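Sunday, 4 pm. Cell budget, second pass

Went over the spares list with Agata. Villell wants 84 per finger set, Aslow is cheaper but ships in lots of 50. We don't need 50 of anything. Ottavio still wants a second cell at Hotetden before the fall; I've told him to wait for the rail quote. Both arms stay on one rail for now, tray and toolbox on the floor between them and the back wall.
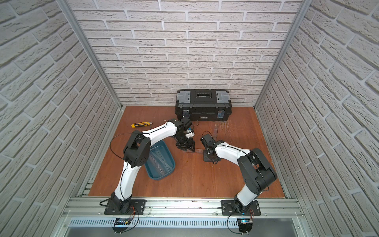

Do we buy the spare wrist motor now or with the second cell?
Now. Lead time from Warrier is 4 weeks and a dead wrist stops both arms, as the task needs the pair.

Cable management: line item raised to 300. Covers sleeving, strain relief and new ties for both arms. Fiorella thinks it's high. Left it in.

Metal strips in the teal tray are the part set we plan around. Perforated strip and toothed bar lie crossed over each other, so budget for finger pads with more grip before spending on a better camera.

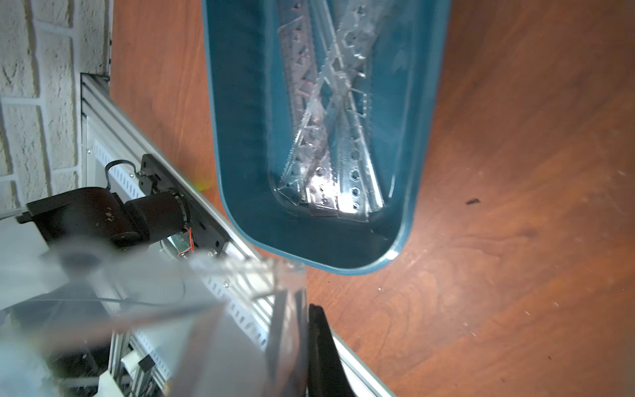
CONSUMABLES

Finger pads, two types, to compare. Lens wipes. Clear plastic sheet for the gripper parts, cut in house if Sveva can get time on the cutter. Shop vac filter, the floor picks up dust.

Floor board: scuffed, keep it. Replacement moved to next year's list.

Open: rail quote, Aslow minimum order, who signs for Warrier in May. E. Santoro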